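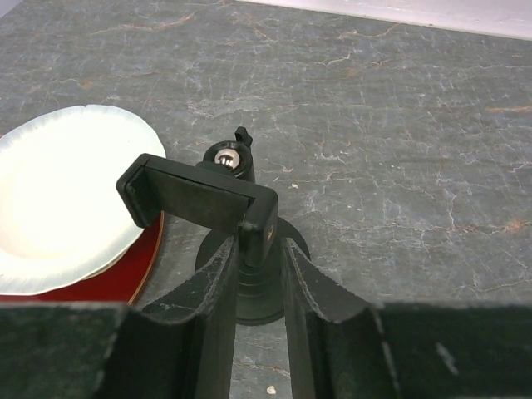 4. Pairing the Prulia stick with your TV

Before you start: TV on, stick plugged in, phone on the same wifi. Not the guest network. Guest won't work.

1. Switch the TV to the input the stick is in. Prulia logo, then a pairing screen.

2. Open the Prulia app. Tap Add device. Allow location if it asks, Android needs that for the scan.

3. Wait for the stick to show up in the list. Slow the first time, up to 2 minutes. Don't tap Rescan over and over, it starts from zero each time.

4. Tap the stick's name. Check the code on the TV matches the one in the app. Match? Tap Yes. No match, you've got someone else's stick, go back.

5. Pick your wifi, type the password. Capitals matter.

6. Stick restarts by itself. Leave it alone till the home screen is back.

CAUTION: do not pull the power during step 6. A stick that loses power mid-update has to be reset from the button (see section 9) and you loose your saved apps.

Sending video from the phone

1. Open any app with the cast icon.
2. Tap the icon, choose the stick.
3. Press play. You can lock the phone or use it for something else, the video keeps going.

Mirroring the whole screen is different. Prulia app > Mirror > Start. Here the phone has to stay awake. Uses a lot of battery, so plug in for anything long.

Note: some apps block mirroring and you'll get sound with a black picture. Use the cast icon in those.

If it goes wrong

Error 564: wrong wifi password. Redo step 5.
Error 2212: stick can't reach the update server. Restart the router, wait for its lights to settle, try agian.
Stick not in list: turn off any VPN on the phone. Still nothing, turn bluetooth off and on.
Picture stutters: move the router closer or use the short HDMI extender from the box.

Section checked against app build from April 2023. Older builds say Link instead of Add device. Corrections to Urmila Sisodia, support desk.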